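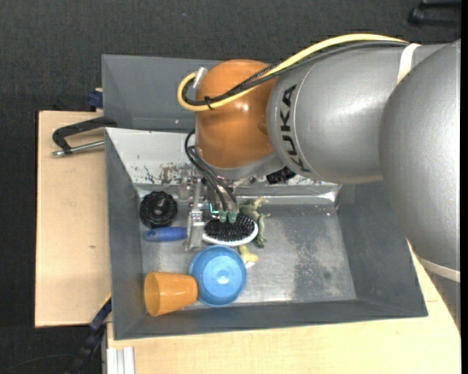
Toy and Household Bin Swap: Your Questions

What is the bin swap?
You bring a bin of small things your home has outgrown, and you go home with different ones! Toys, hairbrushes, kitchen bits, craft leftovers — if it fits in a bin and still has some life in it, we'd love to see it. Our February swap filled 35 bins and we had such a good time sorting them that we're doing it again.

Where do I bring my things?
The Cendov hall, side entrance. Drop-off closes at 6 the evening before the swap.

Do toys and household items go in separate bins?
No, mix away. We used to ask for separate bins and it took forever. Mixed ones are more fun to dig through (kids find a toy, you find a spatula, everyone's happy).

Can I really bring a used hairbrush?
Yes, if it's clean! Pull out the hair, swish the bristles in warm water with a drop of shampoo, and let it dry bristles down on a towel overnight. Brushes with a padded base shouldn't be soaked.

How do I clean plastic toys?
Warm soapy water and an old toothbrush for the seams. Take the batteries out first and wipe those toys with a damp cloth.

What can't you take?
Car seats, medicine, opened makeup, knives, and anything cracked or with missing pieces. Puzzles are welcome if you've counted the pieces — Ľudovít Bednárik once finished one of ours with a single gap in the sky and still brings it up.

How heavy can a bin be?
Light enough for one person to lift. Split it in two if you're not sure.

Do I get my bin back?
Yes, put your name on the bottom with tape. Unclaimed bins stay with us for the next swap.

Is there a fee?
It's free, and you don't need to bring anything to take something home.

Page updated May 30, 2024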